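Stoken Bottle Sorting Tray, white

Stoken / Home & Recycling / Trays and Mats

In stock at Skirnville. Voltton store: 2 left, call first.

Flat white tray for sorting your empties before they go in the bag. Sits on a counter, a folding table, top of a chest freezer, wherever. Low lip all the way round so drips stay put. Wipes clean with a damp cloth, dish soap if it's gotten sticky.

We get asked a lot if you really need a tray for this. No. A table works. But the table gets sticky and then you've got ants, and the tray goes in the sink. Up to you.

What goes on it: clear drink bottles mostly. Water, sports drinks, juice. Cans fine too. Glass OK but put it down gently, the surface will mark. Plain white was picked on purpose, clear plastic on a dark tray is hard to see and you miss the caps. 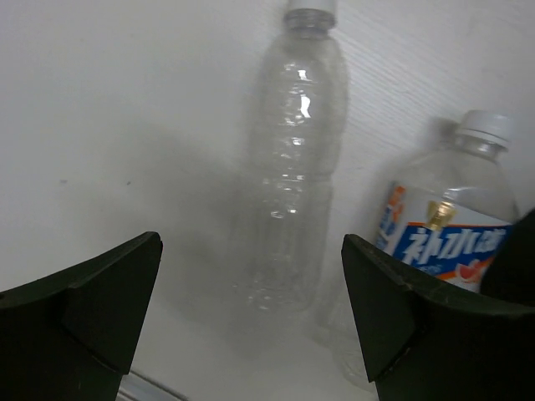 Labels on or off depends where you take them. Skirnville drop-off takes them on. Voltton wants them off, or did in January, check the board by the door. Shrink sleeves come off easiest if you start at the top edge and pull down. Glued paper ones, soak them. Caps: ask. Some places want them screwed back on, some want them in a seperate tub.

Squash or don't squash? If your drop-off has a machine that reads the barcode, leave them round. If they go by weight, squash away, you'll fit a lot more in the bag.

Details
Color: white only. Gray is discontinued, please stop emailing about gray
Length: 80 cm
Weight limit: plenty for empties, don't stand on it
Dishwasher: no, it won't fit anyway
Outdoors: OK in shade, yellows in full sun
Made for: Stoken

Goes with
Mathew bag stand, folding, holds the bag open next to the tray
Clear bags, roll of 200
Cap tub with lid (lid sold seperately, sorry, not our idea)

Shipping
Ships flat in a carton. Orders in by noon go out same day, except Saturdays. Next delivery to the Voltton store is 19th November, pre-orders held at the counter for a week. Bring the order email.

Returns
Unused, in the carton, within the month. If it shows up cracked send a photo of the tray AND the box, we need both or the carrier won't pay out.

Schools and clubs: price drops if you're buying a stack. Email Rin Kinoshita through the contact form, put "tray" in the subject so it dosn't land with the furniture orders. Say how many and which store. Quotes usually back next working day, slower the week before a holiday.

Item no. 232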